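How our club calibrates a hand-held gripper before a session

Posted Dec 6, 2025 by the Getolbridge student robotics club

I got asked for this write-up so many times in May that I finally sat down and did it. It covers the warm-up we do with the hand-held gripper before anyone starts recording demos for the Shboul project (our table-clearing task, for those who just joined). You'll need the gripper, a printed marker, a laptop with Testska installed, and a friend with a free hand.

1. Print the marker. Use plain matte paper and set the printer scale to 100 - no, wait, my driver likes to shrink everything to 97 percent, so check the little box that says "actual size" and then measure the black border with a ruler anyway. I lost an entire evening to that 97 once! Glue the print to something stiff. A marker that bends in your fingers will give you garbage poses.

2. Plug in and wake everything up. Open Testska, pick the gripper from the device list and wait for the live view. If it stays gray, unplug the cable, wait 20 seconds and try again. Keep an eye on where your cables run, too, especially if other teams are walking past.

3. Show it the marker. One person holds the gripper still, the other holds the marker out flat in front of it with the pattern facing the lens. Keep your fingers off the black border as much as you can. Start in the middle of the view, then go slowly out to each side, tilting a little as you go.

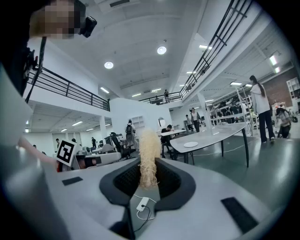 Holding the marker out at the left side of the view, with the hall and the big white table behind.

You want the outline in Testska to stick to the marker the whole time. If it flickers, slow down. If it still flickers, turn so the ceiling lights aren't shining straight off the paper. The outer part of the view is where we usually lose it, so spend extra time out there.

4. Save and check. Stop at 1000 good detections (the counter is in the bottom corner) and hit Solve. I'm happy with any error under 2 pixels. Over that, I redo step 3 before touching anything else - it's almost always me rushing.

5. Do one throwaway demo. Pick up something easy, put it down, play it back. Then save your calibration file in the Buvetti folder with your team name on it, please, so the next group doesn't load yours by mistake.

The marker template is in the same folder. If you print a fresh one, write the measured size on the back in pencil.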